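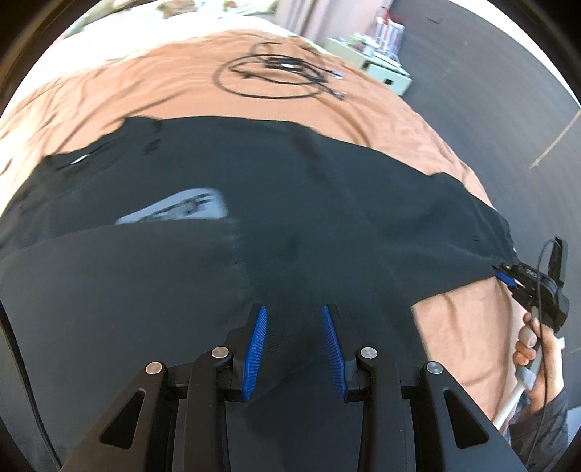
Black on the salmon-orange sheet

Prurneo Fitted Sheet, Salmon Orange

I've sold bedding for years and I still get excited when a color comes in that isn't gray! This one is a warm salmon orange, and it makes dark clothes very easy to find. I do all my folding on the bed, and on my old navy sheet I lost every black shirt I put down (socks too, don't get me started). Now I spread everything out and see what I've got.

It's a soft cotton with a bit of weight to it. It creases gently like cotton does, and I've stopped ironing mine — a quick pull at the corners in the morning does me fine. If you like a crisp hotel bed, Sverre Hovland in our shop will talk you into the Nollier, and he'll probably be right.

Sizes: twin, full, queen, king
Color: salmon orange
Care: warm wash, low tumble, no bleach
Price: $42, any size

Wash it by itself the first time, please. Teresa Conneely put hers in with white pillowcases and now has peach pillowcases, which she says she likes.

Matching pillowcases come in June. Returns are fine within 5 weeks if the sheet hasn't been washed, and if you're stuck on a size just write and tell me how deep your mattress is.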